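Unit 6. Tea Processing and Storage: Oxidation, Moisture and Packaging

Reading for this unit: course pack, sections 6.1 to 6.4. The worksheet on sorption curves is due at the start of the next lab.

6.1 Terms

All true tea comes from one species, Camellia sinensis. The differences between green, oolong and black tea come mostly from what is done to the leaf after picking. Herbal blends contain no leaf from this plant and are treated separately in Unit 9. In these notes "tea" means the true tea leaf unless stated otherwise.

"Fermentation" is the older trade word for the browning step in black tea. It is a poor name, as microbes play little part in it. We use "oxidation" throughout. The word fermentation is kept for dark teas such as pu-erh, where microbes do take part.

6.2 From leaf to dry product

Fresh leaf is roughly three-quarters water by weight. Withering lowers this and makes the leaf limp enough to roll without shattering. During withering the cell walls become more permeable, and some of the volatile compounds that matter for aroma begin to form.

Rolling or cutting breaks the cells and brings two things together that were kept apart in the living leaf: the catechins, held mostly in the vacuole, and the enzyme polyphenol oxidase. With oxygen present, the enzyme converts catechins first to theaflavins (bright, orange, brisk in taste) and then, along with other products, to thearubigins (darker, heavier). The ratio between the two groups is one common measure of black tea quality. Too long an oxidation lowers theaflavin and gives a flat, dull cup.

Green tea skips this step. The leaf is steamed or pan-heated early, which stops the enzyme, and most of the catechins survive. Oolong sits between the two and covers a wide range.

Drying (also called firing) stops the enzyme in black tea and brings moisture down to about 3 percent. Leaf that leaves the dryer much above this will not keep well, whatever the packaging. Leaf dried too hard loses aroma and may taste scorched.

6.3 Moisture uptake

Dry tea is hygroscopic. Left open, it exchanges water with the air until it reaches equilibrium at the prevailing relative humidity. The curve of moisture content against humidity at a fixed temperature is the sorption isotherm, and for tea it has the usual S shape: a steep first part, a flatter middle, and a sharp rise at high humidity.

In the February lab we ran the Brakus black tea sample in open dishes. The starting mass was 200 g. At the end of the run the mass was 206 g, a gain of 3 percent on the starting mass. Note that this is a gain on an as-received basis. To report moisture on a dry basis you need the oven-dry mass of the same lot, and the two must not be mixed in one table. Several reports lost points on this.

Oven method for this course: dry to constant mass at 103 degrees C, cool in a desiccator, weigh with the lid on. A sample weighed warm will read low because of air currents over the pan.

Particle size affects the rate of uptake more than the final value. Fannings and dust, the small grades used in most bags, have a large surface for their mass and reach equilibrium quickly. Whole leaf takes longer. Students often read the slower curve as a lower equilibrium value; let the run finish before drawing conclusions.
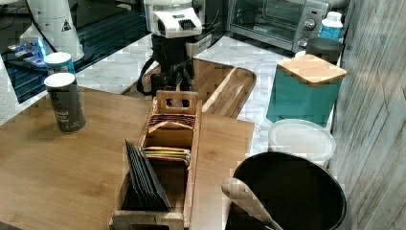 Oxygen is the second concern. Even with the enzyme stopped, slow chemical oxidation goes on in storage. Catechins and lipids are both affected, and the lipid products give the stale, papery note found in old green tea. Higher temperature speeds this up, and so does light, which also breaks down chlorophyll. Green tea is the most sensitive of the common types. Black tea is more stable, as much of the change has already taken place.

The third concern is odor pickup. Tea binds volatiles readily. This is put to use in jasmine tea and is a fault everywhere else. Spices, coffee, soap and fresh paint are the usual sources in a warehouse. Once bound, these odors are hard to remove by airing, and re-firing drives off wanted aroma as well.

6.4 Packaging

Barrier performance is stated by two numbers: water vapor transmission rate and oxygen transmission rate. Both depend on test temperature and humidity, and values taken under different conditions cannot be compared directly.

Paper envelope, uncoated: keeps dust off, little barrier to vapor or oxygen. Depends on the outer carton and overwrap.

Coated or laminated paper: moderate barrier. The seal is usually the weak point – test the seal area as well as the flat sheet.

Foil laminate: very high barrier when undamaged. Repeated folding opens pinholes, mostly at the corners.

Tinplate with slip lid: blocks light fully. The vapor barrier is set by the fit of the lid, so two tins from the same line may differ.

For the case problem, use the Nevadon warehouse data in the course pack. The lot is 1248 cartons, held for one summer without climate control. The Sartori supply sheet lists 325 of these as foil laminate and the rest as coated paper. Work out the expected moisture at the end of the storage period for each group, state the temperature you assumed, and say which group reaches the 6.5 percent limit first. Treat the seal as perfect in part (a). Part (b) gives a leak term to add.

A common error in part (a) is to hold the vapor pressure difference constant over the whole period. As the tea takes up water, the inside humidity rises and the rate falls. Use the isotherm to update the inside value at each time step. Weekly steps are fine for this problem – daily steps change the answer very little.

6.5 Review points

Be able to place withering, rolling, oxidation and drying in order and state what changes in each. Be able to convert between wet and dry basis without a formula sheet. Know why the isotherm is given at one temperature only, and what happens to the curve when temperature goes up.

Brirmont Food Storage Course, Unit 6 handout | Contact: course office | Copyright Brirmont. All rights reserved. | Back to top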